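Subject: Re: Bins for the craft room shelves, lids or no lids?

Valdemar Baldursdóttir wrote:

> We have the back shelves at Solthorpe to ourselves from January and I would
> like to buy all the storage in one go so that it matches. At the moment
> everything is in shoe boxes and nobody can find the zippers. Do people who
> have used the clear plastic kind still like them after a year or two? And
> would you get them with lids or without? I was looking at the open ones
> because they cost less, but my sister swears by the ones with a handle.
>
> The budget is 759 and that has to cover labels too.
>
> Valdemar

Hi Valdemar, hi all,

I switched over to clear plastic three years ago and would do it again. My answer on the lids is some of each. Both kinds are in these two, the open bin in the first and the lidded box toward the back of the table in the second.

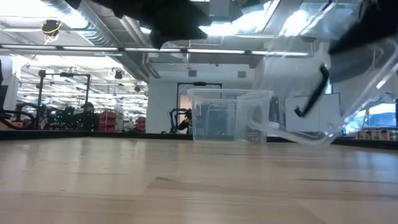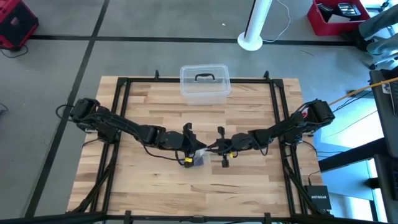 Start with what you reach for every day, and put that in open bins. For me that is fabric scraps, the big spools and whatever project is half done. If there is a lid on it, I take the lid off on the first morning and it spends the rest of the month behind the radiator. The open kind also has the advantage of a rim. The upright bin has a thick flat one all the way around the top, and on a shelf that gives you something to hook your fingers over when you pull it forward. Without a rim you end up pushing on the sides, and thin sides bow when the bin is full.

The lidded box with the handle is for things that leave the room. Your sister is right about those. I have four of them for the Saturday kits and they go out to the car and back without anything rolling under the seats. Two warnings. First, when you buy, pick the box up by the handle with something heavy in it, because on cheap ones the handle pulls the lid off. Ask the store if you can try it with a few pairs of scissors. Second, the handle adds to the height. Fold it down if it folds, and if it doesn't, measure to the top of the arch and not to the lid. I had to move a whole shelf up one notch over that.

Clear walls are worth paying for. I can tell from the door whether we are out of elastic. They do scratch, and after a while the bottoms go cloudy from being dragged. It doesn't bother me. What did bother me was small dark things in small clear bags inside a clear box, which all look alike from the side. Buttons, snaps and hooks I now put in with a strip of white card behind them.

On taper: if the sides slope in toward the bottom, the empties will nest, and that matters when you are carrying forty of them up the stairs. It also means you lose a little room on the shelf between bins. Straight-sided ones pack tighter but you have to store them at full size. Check before you order whether they nest easily, because some grip each other and take two people to get apart. A sheet of paper between them helps.

As for makers, I have Landar on the upper shelves and Bundgaard below. The Landar lids fit more snugly. The Bundgaard bins are a bit stiffer and I would get those for anything heavy, like the pattern weights. I had a few from Notach too and was not happy with the corners, two of them cracked the first winter. They might be fine in a heated room.

I spent 546 altogether, and that did 100 bins in three sizes plus the four with handles. Labels were extra. You could do the same within your 759 and still have enough for a label maker, but I would not buy one. Masking tape and a marker have been fine, and the tape comes off when the contents change, which they will. Put the label on the short end that faces out and leave the lid alone. Lids get swapped.

One more thing about ordering it all in one go. I would buy ten first, fill them, and live with them for a couple of weeks. My first order was mostly the largest size, and a large bin full of fabric is too heavy to get down from above your head. I ended up giving most of those away and replacing them with the middle size.

If you send me the depth of your shelves I can tell you which size fits. Mine are deep enough for two rows and I wish they weren't, because the back row never gets looked at.

Also, does anyone still have the cutting mat that was at the last swap? It is mine and I would like it back.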